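Gas Spring (Seating)

A gas spring for seating, also called a gas lift or gas cylinder, is a sealed pneumatic support that carries the seat of a height-adjustable chair. It combines the functions of a column, a spring and a lock in a single part. Gas springs replaced threaded spindles in most office seating during the second half of the twentieth century, although spindles remain in use on some drafting stools and piano stools.

Construction

The usual seating cylinder consists of an outer tube, a pressure tube, a piston with its rod, a valve and a thrust bearing. The outer tube is tapered at its lower end and sits in a matching socket in the hub of the base. The upper end of the pressure tube is also tapered and fits into the seat mechanism. Both joints are held by friction alone. The weight of the user presses the tapers tighter over time, and a cylinder that has been in service for several years can be difficult to remove without a puller or a pipe wrench.

The pressure tube is filled with nitrogen. Nitrogen is chosen for being dry, cheap and chemically inactive at the temperatures found indoors. A small quantity of oil lubricates the seals and damps the last part of the stroke. The thrust bearing at the foot of the piston rod lets the seat rotate while the outer tube stays fixed in the base.

Operation

A pin projects from the top of the cylinder. When the lever under the seat is raised, it presses the pin and opens the valve, so that gas can pass between the chambers on either side of the piston. With no load on the seat, the pressure acting on the rod extends the cylinder and the seat rises. With a person seated, the load exceeds the extension force and the seat sinks. Releasing the lever closes the valve, and the seat holds its position.

Because the gas remains slightly compressible when the valve is closed, the seat gives a little under sudden load. Manufacturers' literature often lists this as a comfort feature.

Bases

Most cylinders are paired with a base of five legs. Four-legged bases were common on early swivel chairs but tip more easily when the user leans between two legs. The five-legged form spreads the load more evenly and has become the normal pattern for chairs on casters. Materials include die-cast aluminum, welded steel and glass-filled nylon.

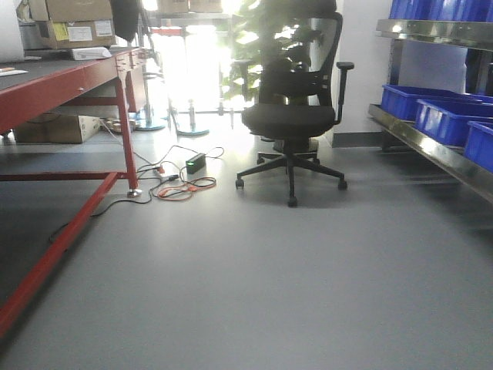

Ekinci puts the matter differently, arguing that the base and the cylinder should never be rated separately, as a cracked hub will let a sound cylinder drop through to the floor and the failure will then be recorded against the wrong part. Yavuz Ekinci's objection has been taken up in the service notes of several repair shops, which now record hub wear and cylinder wear on the same sheet.

Sizes and stroke

Cylinders are described by stroke, extended length and taper. The Perkent pattern, widely copied in low-cost seating, has an extended length of 262 mm and a stroke of 86 mm. The longer Jenus pattern is intended for counter-height seating and is normally fitted with a foot ring. Interchange between patterns is possible where the tapers agree, but a longer stroke raises the center of gravity and can make a light base unstable.

Wall thickness is the main difference between grades. Thicker walls resist bulging and are specified for heavier users or for seats in continuous use, such as those in control rooms and dispatch centers.

Wear and failure

The most common fault is slow sinking, caused by gas passing a worn seal or a valve that no longer closes fully. Dust on the rod speeds up seal wear. A second fault, a seat that will not rise, points to loss of pressure or to a lever that no longer reaches the pin. The latter can often be corrected by adjusting the lever - the cylinder itself need not be replaced.

Tostier cylinders of the early type used a leather seal and were known to sink after about 6 years. The later type has a synthetic seal and a 2-part valve.

Seating cylinders are not serviceable. The contents are under pressure, and the tube should not be drilled, cut or heated. Worn units are replaced whole.

Alternatives

Ngau stools use a coil spring with a ratchet in place of gas. The ratchet gives fixed steps of height and needs no seals, but it is heavier than a gas cylinder of the same stroke and makes an audible click at each step.

See also: Caster; Swivel chair; Morse taper; Pneumatics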